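May 14, 2022 — bench notes, Curthorpe workshop

Picking up where I left off with the layout lines. Roswitha asked last time why I was bothering to re-measure a surface we've all been using for ages, and the short answer is that my jig came out crooked twice and I was tired of blaming my saw. So I got the long steel rule out and spent most of the morning on my knees and elbows with a pencil behind each ear (yes, both, I lose them otherwise).

First job was finding the true center. I measured in from both long sides, marked the halfway point at each end, then did the same the other way. The diagonals disagreed by 4 mm, which is better than I feared and worse than Aidan promised me! He swears the thing was square when it was put together. Maybe it was. I wrote the two readings on the inside of the cupboard door next to the older ones, so please don't wipe that door.

I did try chalk before tape. It looked lovely for as long as it took me to lean a sleeve on it. Pencil is fine for me but Ursina can't see it from where she stands, and she's the one calling out positions when we lay the panels down. Tape it is, then. I want something a person can see from the far end of the room and feel with a fingertip, and I'd like it to come off again without a fight, because Marlies already has opinions about glue on work surfaces.

State of the cross as of now:

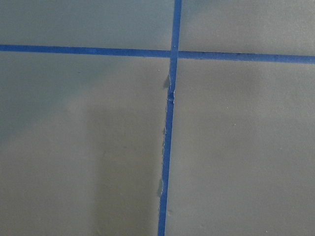

Blue tape cross on the gray surface. Ragged left edge on the upright strip, right edge okay.

So the right edge of the long strip is the good one, and that's the one I'm calling the reference from now on. Everybody please measure from the right edge, never the left. The left is chewed up just under the crossing and again farther down, with little bits lifting, and if you butt a ruler against it you'll get a different answer every time. I pressed the flaps with my thumb and a couple of them came straight back up at me. Not worth trimming with a knife either — I'd only score the surface, and then we'd have a line there forever.

The cross strip bothers me more, to be fair. It isn't quite in line from one side of the crossing to the other, and the right-hand part looks a touch wider. It's a small step, but small steps are how I ended up with two crooked jigs. For rough placing it's fine. For anything that has to meet something else, use the pencil ticks at the ends and pull a string between them.

Tape notes, while I remember. The roll I like is the 48 mm one in the drawer under the vise, and there's a second roll of 50 mm that somebody shelved right beside it. Please don't mix them! They look the same until you lay one over the other. I've put a rubber band around the 50 so you can tell by touch. If we order again I'd like to try whatever Selina gets from Rüegg, she says it tears clean and it doesn't leave fuzz. She's dropping off a length for me to play with.

I also want to see how long a strip can stay down before it gets stubborn. I've stuck a test piece on the scrap board by the window and I'll pull it after 72 hours, then another one after a couple of weeks. If the first one leaves a residue I'll switch to lifting and relaying the lines every time we start a new batch, which would be a pain but not a terrible one.

Panel work in the afternoon went okay. Two of the Lunitdale pieces dry-fitted without any persuading, the third needs a shaving off the short side. I've written "short side" on it in pencil with an arrow because last time I shaved the wrong one and had to hear about it from Aidan over lunch, and then again over coffee. The clamps are back on their rail except for the long one, which Ursina has.

Still to do:
Relay the cross strip in one single piece, end to end, with a second person holding the far end
Replace the upright strip too, cutting the ends with a blade against the rule
Measure the diagonals again once the feet have been adjusted
Ask Marlies if we can have permanent tick marks at the edges, very small ones
Find the other half of the string

Roswitha, if you get to the feet before I do, the wrench is in the blue tin — start with the corner nearest the door, it's the one that rocks.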